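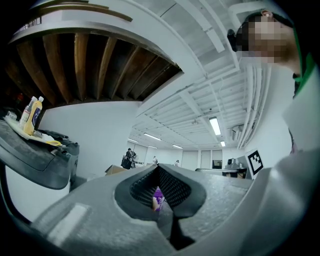

mullion_jig replied: I'd stop looking at the fan. Your air change figure is fine on paper and it still won't tell you how much dust you're breathing at the bench. Where does the counter sit when you take the reading, and how long after the last cut?

ferrule
Thread starter

Same shelf every time, chest height, on the wall opposite the filter. First reading is taken the moment I switch off whatever I was using, then I log until it gets back to the background level.

Setup again for anyone who skipped the first page. Room is 3,584 cubic feet, one door, one window that doesn't open. Work is mostly mixed repair, some sanding, a lot of cardboard and old foam coming out of things. Filter is a single 20 inch square Hilum pleated panel, MERV 13, taped to the intake side of a Bradness box fan. Counter is the small Yuan, the one with the fan you can hear. Face velocity averaged over a grid on a clean panel is 167 feet per minute on high. Multiply by the face area and divide into the room and I get a bit under eight air changes an hour.

The question was whether it's worth replacing this with a ceiling unit. The Voteck is the one I keep seeing used.

drywell

Averaged over how many points? Velocity behind a box fan is very uneven and the middle of the hub is close to dead air. If you measured on the outlet you have swirl in the number too.

ferrule
Thread starter

Inlet side, ahead of the panel, even grid, vane anemometer held flush with a cardboard spacer. I did the outlet once and threw it away.

drywell

Then I'd accept it as an upper bound. The anemometer blocks part of the flow at each point, and what leaks in around the tape doesn't pass through the media at all. Box fans have a gap at each corner of the grille. On mine, taping a cardboard shroud over the outlet corners did more than changing the speed, because the corners were pulling air backward into the housing.

oxbowlane

Agree on the shroud. It's free and takes ten minutes with a knife. Cut a circle a little smaller than the blade sweep and tape it to the outlet grille.

I don't agree that air changes are the wrong place to look. With a well mixed room the decay after a cut follows the clean air rate, and you already have the log. Plot it on a log scale, take the slope, and subtract the slope you get with the fan off. What's left is your effective clean air rate for that particle size, with leakage and mixing and filter efficiency all included. You don't need the anemometer.

mullion_jig

That works for the fine channel. It doesn't work for anything you can see. Coarse dust drops out before it ever reaches the panel, and it lands on flat surfaces, and then you put it back in the air with your sleeve. Run your decay test, get a nice slope, then slap a dusty shelf and watch the counter. The peak from the shelf will be as high as the peak from the sander.

My point is that an air filter is a device for the second hour. What happens in the first minute is decided by capture at the tool. I'd put the ceiling unit money into a better hose and a hood.

oxbowlane

You can't put a hood on mixed repair work. He's opening things up, and the dust comes out of the thing. There's no fixed source.

mullion_jig

There's always a source, it's whatever is on the bench. A slot hood along the back edge of the bench handles it. The catch is that it has to be close. Capture velocity falls off very fast with distance from the slot, and past one slot-length or so it may as well be in another room.

ferrule
Thread starter

A slot at the back edge would be under a shelf. I could move the shelf. Exhaust is the problem, I can't go through the wall, so it would have to recirculate through a filter either way.

drywell

Recirculating a hood is fine if the last stage is good. Coarse prefilter, then the pleated panel, and a fan that can pull against both. The Bradness can't. A box fan stalls at a very small pressure, and that's also why your figure only holds for a clean panel. What does it read loaded?

ferrule
Thread starter

Last panel I pulled was at almost 100 feet per minute on the same grid. It had been in since November. It looked gray but not terrible.

drywell

So you lost close to half your flow on a panel you'd have kept running. At that point you're under five changes an hour. Before anyone buys anything, add area. Two panels in a V with the fan across the open end, cardboard top and bottom. Face velocity per panel drops, pressure drop falls with it, total flow goes up, and the panels last longer than twice as long. Four panels in a cube is better again if you have the floor for it.

oxbowlane

Seconded. Check the arrow on the panel frame points toward the fan. I have seen it done the other way round more than once. The pleats collapse on the cheaper ones.

spruce_gum

I have the Voteck, the larger of the two. Notes after a good stretch of use:

The rated flow is with no filters in it. The manual says so in the small print at the back. With both stages fitted mine moves less than a decent two-panel box.

The outer filter is a flat pad that catches lint and not much else. The inner bag is the part that does the work and it costs more than a stack of Hilum panels.

It's quiet on low. The timer is useful. It keeps running after you leave, so it's cleaning the air while you aren't in it, and I consider that the main benefit of the thing.

Being on the ceiling is a mixed result. It sets up a loop along the ceiling and down the far wall, and if your bench is on the far wall the loop carries dust past your face on the way down. I moved mine so the bench is upstream of the intake and the difference was obvious on the counter.

ferrule
Thread starter

That's useful. The bench is on the far wall from where I'd have hung it.

mullion_jig

Same applies to the box fan. Where does it blow?

ferrule
Thread starter

Along the floor, toward the door.

mullion_jig

Then it's scouring the floor. Everything coarse that settled goes back up. Raise it to bench height, point the outlet at a blank wall or straight up, and sweep less. Vacuum instead, with a fine bag.

oxbowlane

I'd test that before repeating it as fact. I ran mine on the floor and at bench height with the same burn-off procedure and got the same slope inside the scatter.

mullion_jig

You measured the fine channel again. Look at the large one.

oxbowlane

The large channel on these small counters isn't a measurement. The inlet is a slot on the side with a tiny fan behind it. Anything big enough to settle in a few minutes doesn't make the turn into the slot. What it reports for the large size is scaled up from the small ones by an assumed distribution. The Yuan documentation half admits this.

mullion_jig

Fine. Then use a sticky card. Lay clear tape face up on the shelf for a set time with the fan low, then again with the fan high, and compare under a loupe. It's crude, but it answers the question the counter can't.

drywell

Both of you are right about your own particle size. Fine stuff stays up for hours and is a matter of clean air rate. Coarse stuff is a housekeeping and capture problem. The fine fraction is the one that gets deep into the lungs, so I'd fix it first, and it's also the cheap one to fix.

On the counter: check its zero. Put it in a sealed bag with a piece of clean filter media over the inlet and see what it reads once it settles. If it isn't near zero, clean the inlet with a puff of dry air. In dusty rooms they drift high, and then your background figure is wrong and the tail of your decay curve bends for no physical reason.

ferrule
Thread starter

Did the zero check. It read well above zero, so the tail of my old logs is no good. Cleaned it, now it settles where it should.

Plan, in order: shroud on the outlet, fan up on the bench end pointed at the blank wall, second panel in a V, repeat the decay. Tape test at both heights. No ceiling unit for now. I'll move the shelf when I've decided on the slot hood.

spruce_gum

Write the install date on the panel frame in marker. And measure velocity once a month at a single fixed point. You don't need the whole grid to see a trend.

drywell

Point near the edge of the blade sweep, where flow is strongest. Replace when it falls by a third from new.

oxbowlane

I'd say a quarter with a box fan. The motor is cooled by the air it moves, and a choked one runs hot. If the housing is too warm to keep a hand on, change the panel whatever the date says.

Last reply July 21, 2020

Shares: 20
Comments: 4

Comments

kelp_and_cord: Built the V version with the shroud. Louder than I expected on high, fine on medium. I leave it on medium all day.

tinsnip: Still not convinced by the ceiling loop argument. Mine hangs over the middle of the room and the counter reads the same at every wall.

spruce_gum: Middle of the room is the easy case. Try it in one that's long and narrow.

harrowgate_lot: Does the arrow direction matter if the panel has a wire backing on both sides?

Related threads

Pleated panels compared by pressure drop, clean and loaded
Slot hood dimensions for a shallow bench
Cheap particle counters: what the size channels mean
Fine bags for shop vacuums, which ones leak at the collar
Sealing a hollow door against dust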